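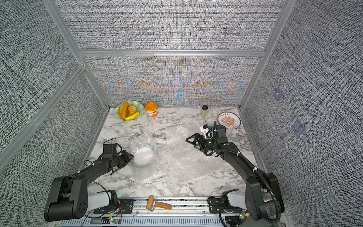 Wrapped bowl on the marble-patterned table.

About Mansour

Mansour is a ceramics wholesaler and finishing workshop. We supply undecorated and glazed stoneware to restaurants, hotels, canteens and independent shops, and we run a small testing service for potters who need their work checked before it goes on sale. The business operates from two units on the same estate. One holds stock and dispatch; the other holds the kilns, the glaze store and the test room.

What we supply

The catalogue has 400 lines in regular production, divided into three ranges.

Matura is the heavy-duty range. It has a rolled rim, a thick foot and a single white glaze, and it is meant for kitchens where plates are stacked, dropped into racks and washed many times a day. Replacement pieces are kept in stock for as long as a shape remains in the catalogue.

Bestuno is lighter and covers cups, saucers, small bowls and side plates. Sizes follow a common foot diameter, so cups from one order will sit on saucers from another. Bestuno is offered in white, grey and a dark green that varies slightly between firings. Customers who need a close colour match should order the full quantity at once and ask for a single batch.

Destitau is the unglazed range, sold as biscuit ware to schools, evening classes and decorating studios. It is fired to a porosity suited to brush-on glazes. Pieces are checked for cracks before packing but are not washed, and should be wiped with a damp sponge before use.

How orders work

The minimum trade order is 300 pieces, which may be mixed across Matura and Bestuno. Destitau is sold by the carton with no minimum. Stock items leave the unit within 5 working days of payment. Items made to order take longer, and a date is given in writing when the order is confirmed.

Bowls and cups are wrapped individually. Plates are packed on edge with card between them. Cartons are double-walled and marked with the range, the shape code and the batch number. Please keep the batch number until the delivery has been checked, as we need it to trace a fault.

Breakages should be reported within 14 days of delivery. Send the batch number, the number of damaged pieces and the condition of the outer carton. We replace or credit, at the customer's choice. Glaze faults that appear later in use are dealt with separately and have no fixed time limit.

Testing

The test room carries out thermal shock, water absorption and edge chipping tests. Samples are returned with a written report stating the method, the number of pieces tested and the result for each piece. Chipping tests are destructive – send seconds if you have them, provided the body and glaze are the same as the pieces you intend to sell. We do not carry out food safety certification and will refer you to an accredited laboratory for it.

Visits

The trade counter is open on weekday mornings from 9.30. Collections are made from the side entrance, where there is space for a van. The kiln unit can be visited by arrangement, except in May, when the kilns are shut down for relining and the glaze store is counted.

Shape drawings, stacking heights and carton weights for all three ranges are available on request from the sales office.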